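Visit report: the Clallau tabletop cell, Brumach test hall

Written up by Catriona Kerr, Sep 6, 2021

The visit was arranged through Gesico, who supply the gripper pads and do the annual check on the arm. Two of us went, Hamish McIver and myself. Our interest was narrow. We run a similar arm on a similar bench, we have been losing time to wrist camera faults, and we wanted to see how another shop keeps its cell going between services. Esther Shemweta, who is responsible for the cell, gave us the whole morning and let us work alongside her during the weekly check.

The hall is a former packing room on the ground floor. The cell is called Clallau on the drawings and on the door. It handles flat and small goods: printed matter, pens, bottles, boxes. The task is to approach, grip by an edge or a barrel, lift, and set down at a marked location. Cycle rate is not a concern to them. What they look at is how often a grip is refused, and why.

Base and mounting

The arm stands on a steel plate bolted through the table top into a welded frame. The frame sits on four leveling feet with lock nuts. Esther's first remark was that the lock nuts had been the source of most of their early trouble. One foot had crept down over a winter and the whole cell leaned, so every taught position near the far edge was low. They now put a paint line across each nut and the stud below it, and look at the four lines before power-on. Hamish asked whether they had considered anchoring to the floor. They had, but the floor slab carries vibration from the loading dock and the feet have rubber inserts that take out some of it.

Mounting bolts are checked with a torque wrench in March and otherwise left alone. She was firm on that point. Repeated checking with a wrench had, in her view, worked two bolts past the setting on the previous base.

Work surface

The surface pattern is a grid, light lines on gray. It gives the operator a quick way to judge tilt and distance in the wrist view. It is not used for calibration, as the cloth is soft and the lines wander where it is not pulled flat. For calibration they lay down a rigid board from Mancuso, kept in a drawer with a felt liner. We had been doing the reverse at our own bench, trusting the printed grid, and that may account for part of our offset.

The first run we watched used a bound product manual as the workpiece. Glossy covers are awkward for the pads, and a booklet has the further difficulty that the cover can slide over the pages underneath. The wrist view was on the operator's monitor the whole time.

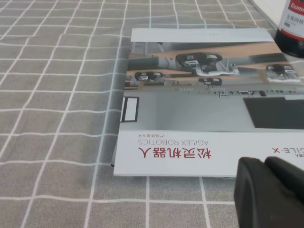
Wrist camera view at the near corner of the AgileX product manual, gripper at lower right.

Esther uses this position for a check on camera alignment. The gripper must always enter the view from the same corner and cover the same amount of it. If it covers more or less than it should, either the camera bracket has turned or a pad has been seated wrong. She keeps a sheet of clear film taped to the monitor bezel, with the gripper outline drawn on it in marker, and swings it down over the screen. It takes a few seconds and needs no software. We have since made one.

Camera bracket

The camera is held to the wrist by a printed bracket with two screws. The original part was solid and cracked at the inner corner. The current one has a rib along the back and brass inserts for the screws. Threadlocker is used on the screws, low strength only, and the screw heads are marked with paint in the same way as the feet.

Replacement goes as follows. Arm to the service pose, power off, tag on the isolator. Unplug the camera at the wrist connector, never at the camera itself. Take out both screws, lift off the bracket, wipe the mating face with alcohol. Fit the new bracket, start both screws by hand, push the bracket against the locating pin, then tighten. Plug in, power on, bring up the view, swing down the film. If the outline agrees, carry on to the board calibration. If it does not, the bracket is off the pin and the job starts over.

Hamish did one replacement with Esther watching. His first attempt was off the pin. The second was good.

Cable run

This was the part we had come for. Our own camera drops out when the wrist is rolled hard over, and we had changed the camera twice without curing it. Clallau had the same fault last year. Their cable used to come straight off the wrist connector and down the forearm under spiral wrap, with a tie close behind the connector. The tie was the problem. With the wrist at full roll the cable was pulled against it, and the shield broke inside the jacket where it could not be seen.

They moved the first tie back to the forearm and left a free loop between it and the connector. Loop length is set with the wrist at full roll, then tried at the opposite extreme to confirm that the loop does not hang low enough to sweep the table. A short piece of braided sleeve covers the loop. The tie itself is now hook-and-loop tape, which can be undone without cutters near the cable.

Cables are replaced on hours, not on condition. Esther showed us the log, a ring binder on a hook at the side of the bench. The last three cables came out without any fault having been recorded. The one before the loop was added had lasted 63 hours.

To see the loop move we asked for a roll test over the second table, where stationery and other small items are kept out for the mixed trials. The arm goes over the items slowly with the wrist turned well away from level and holds there, while the operator looks for dropouts in the video.
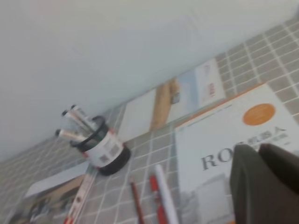

The hold lasts long enough to tap along the cable with a plastic rod. Esther begins at the connector and works back toward the elbow, one tap every hand's width. A broken shield shows as a flicker or a line across the video. Nothing showed on the day. She then repeats the hold with the gripper closing and opening, as the gripper motor is the noisiest thing on the arm and a weak ground will sometimes only appear under that load.

Some blur in the wrist view is accepted. The exposure is set long to avoid flicker from the hall lighting, and they do not chase sharpness during a move. Focus is judged only with the arm stopped and the camera at working height.

Gripper and pads

The pads are rounded, black, and matte. New pads carry a release film from molding and will not hold a glossy cover until it has been cleaned off. The method is warm water with a little dish soap, a soft brush, rinse, and air dry overnight. Solvent is not allowed near them. A pair that had been wiped with solvent by mistake was in the scrap tin, and the surface had gone hard and shiny.

Hilde Hendriks from Gesico joined us for this section. She keeps a box of used pads from different customers and passed them round. The wear on nearly all of them is at the tip of the inner face, on one side, which she puts down to grippers that do not close square. Her check for squareness is a strip of thin paper closed between the pads. It should resist evenly when pulled from either side. If it slides free on one side, the finger screws want attention before new pads go on. Changing the pads alone hides the fault for a few weeks.

Closing force is set at the controller and limited to 85 percent. The reason given was the motor temperature on long runs. Printed booklets are handled well below that limit in any case.

Hilde fitted a fresh pair, cleaned the previous day, and the cell went back to the manual to set approach height. The pads come in over the corner and stop above the cover, and the height is stepped down from there.
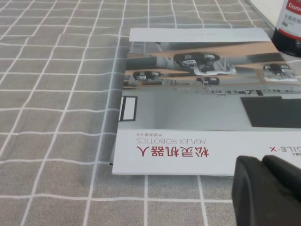

Step size for this is fixed at the smallest the pendant allows. The operator keeps one hand on the stop and does not speak to anyone else until the height is stored. The stored figure is written in the binder with the pad batch beside it, as pads from different batches vary a little in thickness. When the figure moves by more than the tolerance on the front page of the binder, the pads come off and are measured before anything else is touched.

Eilidh Rennie, who works the late shift, had added a column to the binder for hall temperature. No pattern has come out of it so far. The column stays.

Refused grips

The controller stores every refused grip with a still from the wrist camera. The file is gone through once 100 have collected. Most of the recent ones fall under two headings: cover sliding on the pages, and a pen lying against another pen. The first was reduced by approaching nearer the spine. The second has not been solved. They have tried nudging the pens apart with a closed gripper, with mixed results, and it adds wear to the pad tips for the reason Hilde described.

Points taken back to our own bench

Paint lines on feet and bracket screws: done.

First cable tie moved to the forearm, free loop set at full roll: done on our arm, no dropout so far in 9 hours of running. Too early to say more.

Clear film over the monitor: done.

Rigid board for calibration: on order from Mancuso.

Paper strip test on the gripper: done, and ours failed on the left side. Finger screws were loose. Hamish has retightened them and the old pads are being kept for Hilde's box.

Pad height and batch to be entered in our log from the next pad change. Esther has offered to send a copy of the blank binder page, and Brumach has agreed to a return visit when our cable has reached its replacement hours, so that both old cables can be cut open and compared.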